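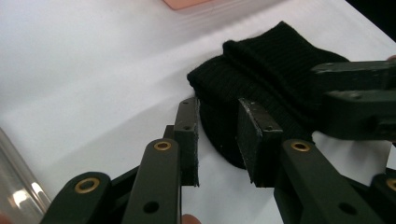 *Black ribbed knit, folded, on the white table. Lint shows along the edges.*

## Zikeck ribbed crew sock, black

**Bought:** one pack, in July. **Worn:** by two of us, me and Bijan Nikzad. **Washed:** 29 times, warm cycle, line dried.

The rib is fine and runs vertically. At the cuff it has held its shape well. Stretched flat over a ruler, the opening on the oldest pair returns to within 2 mm of its starting width after a minute. The Brarnum pair I tested before these lost far more than that and ended up around my ankle by noon.

Color is a true matte black. After 29 washes it has grayed slightly at the heel and nowhere else. No dye came off on a white cotton cloth after the first wash.

Lint is the weak point. The knit picks up pale fuzz from anything it shares a drum with, and it collects mostly along folds and edges. Washing inside out helps. A roller clears the flat areas but skips over the ribs, so plan on a stiff brush if it bothers you.

Thickness is medium. Folded in half and in half again, a sock makes a soft block that stays put in a drawer without a band. Rolling works too but stretches the cuff on whichever sock goes outside, and I stopped doing it.

Fit: my foot is at the top of the stated size range and the heel pocket sits correctly. Bijan is at the bottom of it and gets a loose fold of fabric over the toes. Size down if you are between sizes.

The toe seam is flat on the left and right of the foot, with a small ridge in the middle. I notice it in tight boots only.

Rating: 4 out of 5. One point off for lint.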